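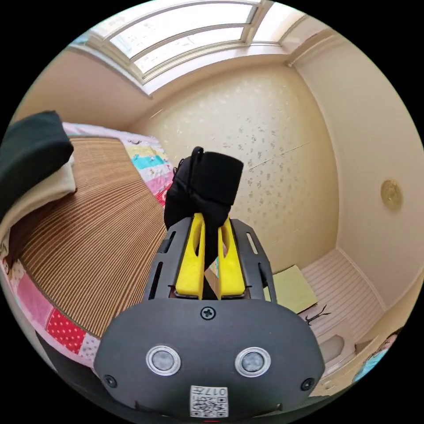
The Bedoya hand gripper at work by the bed, with black fabric in its yellow fingers.

I've had the Bedoya for most of the spring now, and enough people have emailed me about it that I figured I'd better write the thing up properly. If you missed my earlier posts, I've been trying to teach a secondhand arm to tidy a bedroom (I know, I know), and the part that was killing me was the teaching. I started out driving the arm with a game controller, and a single pillowcase could eat half my evening. Then I tried steering it with a second, smaller arm, and that was better but it tied me to the one table where everything was bolted down.

With the Bedoya you leave the arm at home. You hold the gripper in your own hand, squeeze the trigger, and do the job yourself while the camera records it, and later the arm learns from those recordings. I paid $905 for mine from Brevitz, with the camera included, and I winced at that for a good week.

So, the good stuff first! The fingers are wonderful. They're bright yellow against a dark gray body, so I always know where they are even when I'm reaching around a pile of blankets, and they have just enough give that I can pinch thin fabric off a mattress without digging in. Black cloth was my big worry. With my old gripper I could never tell in the recordings where a black T-shirt ended and the gripper began, and yellow fingers fix that about as simply as it could be fixed. I also love how much of the room the wide lens takes in. You get the bed, the wall and the window all in one go, and my arm seems to find its place much better than it did with the narrow camera I used before. Straight lines do bend a bit, so if that sort of thing drives you nuts, be warned.

Speed is where it really won me over. My best evening with the game controller gave me nine usable tries. My first Saturday with the Bedoya I did 65, and I stopped because I wanted dinner. By the end of the next weekend I was up to 179, all of them picking up clothes and small cloth things, and I hadn't moved the arm one inch.

Now the grumbles. The trigger is stiff. My hand was sore after the first long session and I've got fairly big hands, so my daughter gave up on it after ten minutes. You also have to slow yourself way down. I kept grabbing things the way I normally would, quick and sloppy with a flick of the wrist, and the arm can't copy that. Dwight Beaulieu from the Cornville robotics club came over and watched me for a while, and his advice was to pretend I was carrying soup. I felt silly but my recordings got cleaner that same afternoon.

The software is called Folville and it's only okay. It sorts your recordings fine and the trimming tool is handy, but it crashed on me twice during long uploads, and the setup guide skips right over matching the gripper's opening to the one on your arm. I lost an entire evening to that. Do it before you record anything, please, or you'll be doing your first batch over like I did.

Battery life is fine, a couple of hours for me, and the charger is nice and short. Spare fingers come in packs of 2 and I'd order a set along with the kit. Mine are still going strong but shipping was slow.

Would I buy it again? Yep. If all your work happens on one table and you already have a leader arm you like, I'd keep the money. For anybody who wants to record in real rooms, on beds and floors and in closets, it's a lot more fun than sitting there with a joystick. Four stars from me, and I'd bump it up to five for a softer trigger spring. I'm doing towels next, so if you've got tips on getting a clean grab on a folded edge, leave them in the comments.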